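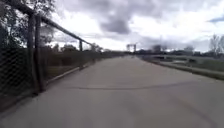
Contents Previous Next Glossary Index

Chapter 7
The press day

Most interviews with singers and actors are not arranged one at a time. They are done in batches, on a date chosen by a publicist, in a hotel or a hired room, in the weeks before a record or film comes out. This is called a press day, or in the film trade a junket. Much of what readers know about a performer comes from a handful of such days, repeated and reworded across many outlets.

Chapter 6 looked at the long profile, where a writer may follow a performer for several days. This chapter deals with the shorter and far more common form. It covers how a press day is set up, what each party wants from it, and how the same few remarks end up as a large number of separate stories. The agreements that go with press days, such as embargoes and limits on questions, are introduced here and treated in detail in Chapter 8.

Before you start, you should be able to say what a publicist does and explain the difference between a news story and a feature. If you are unsure of either, go back to Chapter 2.

7.1 A day with Soltura

Soltura are a four-piece band from Bresturside. In June, six weeks before their second album, their label, Morgan, booked two adjoining rooms at a hotel in Livisberg and invited writers to come and talk to them. The invitations went out from Meirion Llewellyn, who had been the band's publicist for three years and had agreed the guest list with the label beforehand.

The singer, Babak Asadi, gave 34 interviews between breakfast and early evening. Most were over in ten minutes. Two national papers were given longer, and one monthly magazine had lunch with him on the understanding that it would run a cover. The other three members of the band shared the second room and spoke mainly to music sites and student papers.

Asadi was asked the same things for most of the day: why the album had taken so long, whether the band had fallen out, and whether the closing song was about his former partner. He answered the first question at length and the second briefly. To the third he said, each time, that he would rather people made up their own minds.

Late in the afternoon a writer from a small website asked what he did on tour when he was not playing. Asadi said he had started bringing his own kettle, as he did not trust the ones in hotels. He laughed and talked about it for less than a minute. The writer put it near the bottom of a 600-word piece.

By the end of the following week, Llewellyn's office had logged 283 items mentioning Soltura. The press day accounted for most of them. The kettle appeared in more headlines than the album title did. Several outlets that had not been in Livisberg ran it as a story in its own right, and two asked their readers to vote on whether hotel kettles were safe to use. The band's explanation of how the record was made, which had taken up the largest part of the day, was used in 40 of the items and led very few.

We will come back to this case throughout the chapter. It is useful because nothing went wrong. The writers quoted Asadi correctly, the publicist kept to the timetable, and the album received the attention the label had paid for. Even so, the coverage as a whole gave a picture of the band that none of the people in the two rooms had set out to give.

7.2 What each party wants

The label wants the release date and the title in front of as many people as possible within a short time. It pays for the rooms and the travel, and it will judge the day largely by the amount of coverage.

The publicist works for the label or the performer, and sometimes for both, but also has to deal with the same writers again next year. A publicist who promises a writer an exclusive and then gives the story to someone else will find it harder to fill the rooms next time. Llewellyn kept a written record of what had been promised to each outlet – a common practice, though not a universal one.

The performer may want to talk about the work, or may simply want to get through the day. Tiredness matters more than many students expect. Answers given at the end of a press day tend to be looser than those given at the start, and some writers ask for a late slot for that reason.

The writer needs something that the other writers do not have. With ten minutes and a performer who has been asked everything already, this is difficult. An odd question has a better chance of getting a fresh answer than a serious one, and editors know that a small domestic detail will be read by people who have never heard the music.

The reader is not in the room. Readers of a celebrity story often assume that the subject raised the matter, or that the interview was mainly about it. Neither was true of the kettle.

7.3 First-hand and second-hand reports

A first-hand report is written by someone who was present when the words were spoken. A second-hand report is based on somebody else's article. Both are lawful if they are done properly, and a good second-hand report names its source early and links to it.

Problems arise as the chain gets longer. 'Asadi said he had started bringing his own kettle' became 'Asadi refuses to use hotel kettles' in the second report, and 'Asadi's strict tour demands' in a later one. Each writer had changed only a word or two. The last version, read alone, describes a different man – one who makes demands of other people.

When you read a celebrity story in this course, mark every verb that introduces a quotation or a claim. 'Said', 'admitted', 'revealed' and 'insisted' do not mean the same thing. Then look for the first place the words were published and compare the two. Section 7.4 sets out a method for doing this and applies it to five of the Soltura stories, beginning with the original.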